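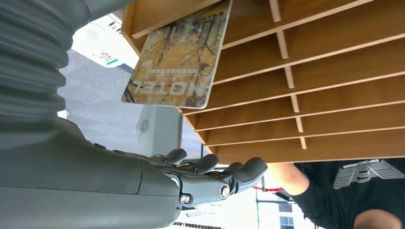 Can a machine do the small chores at a front desk yet, like putting mail and cash in the right slot?

Some of them, slowly, with a person close by. I would not leave one alone with a full morning's mail.

Speaker notes, Rostyslav Semeniuk, August 13, 2025. Slides are on the Oltedau page. Skip the intro if we start late.

First point. Sorting is two jobs. One is knowing where a thing goes. The other is getting it there. Software has been good at the first for years. The second is where the time goes, and most of my talk is on that.

Paper is hard. A card is stiff and will go into a slot if the angle is close. An envelope bends. A banknote folds over and catches on the divider. A clerk fixes this with a thumb and doesn't notice doing it.

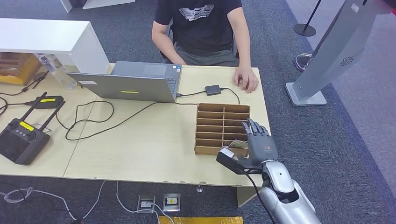

Slots make it worse. They are narrow, they sit one behind another, and a hand that is wide at the knuckles blocks its own view of the one it wants. Then there is the divider. Push too hard on cardboard and it leans, and now two slots are the wrong size.

Pause here. Ask who in the room has worked a register or a mail desk.

Numbers, for the Kodora people. Our trial at Illau was 300 items. A clerk does that before lunch. The machine needed a person to step in 40 times, mostly for thin paper. On stiff cards it stepped aside for us only 3 times. Say these slowly.

Cost. Vasconcelos will ask. Don't quote a price. Talk about hours instead — setup, resets, someone standing there. If the helper is there all day, the shop has not saved a shift.

What I would hand over now: stiff items, wide slots, the same tray in the same place every day. What I would keep: cash, anything folded, anything a customer is waiting for.

The next trial is in September, with 800 items and deeper slots. If anyone wants to send us their worst mail, take an address card from me after the questions.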